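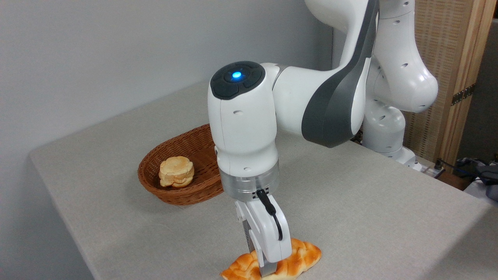

Student Research - Robotics Education

Junaid Soomro and Sohail Malik, August

3. The Bakery Task

3.1 Why bread

The Nenasel course began with foam cubes, and the students were bored with them by the second session. Bread changed the mood at once! A loaf gives a little when squeezed, its surface is uneven, and two loaves of the same kind never have quite the same outline. Students who had been happy to type in a fixed grasp point suddenly wanted to argue about where the fingers should go - and they argued well.

The layout is simple. A basket sits on a cloth-covered table, within reach of the arm, and the item to be moved starts on the cloth beside it (Figure 1). We settled on a braided loaf for the main trials and kept the round buns for warm-up.

Figure 1. The two-finger gripper at the braided loaf, with a bun in the wicker basket.

3.2 Teams and trials

The class had 40 students, working in teams of two. Each team wrote its own grasp routine, tested it in the Clendow simulator, and then signed up for bench time at the Pollomberg lab. Over the term we logged 502 trials on the real arm. A trial counted as a success if the item ended up fully inside the basket with no tear in the crust longer than a fingertip.

We loved reading the notebooks from this stage. One team sorted its failures by which ridge of the braid the fingers had landed on, and found that closing across a valley between strands slipped far less often than closing on a crest. Another lowered its closing force step by step until the loaf began to drop, then backed up one setting. Neither idea came from the handout.

3.3 Scoring

Scores followed the Bhutto rubric, with a maximum of 900 points shared among grasp success, condition of the bread, and the written log. The log carried the most weight. Several teams with shaky grasps still placed high on the strength of careful notes, and we would keep that balance in future terms. The full rubric is given in Appendix B.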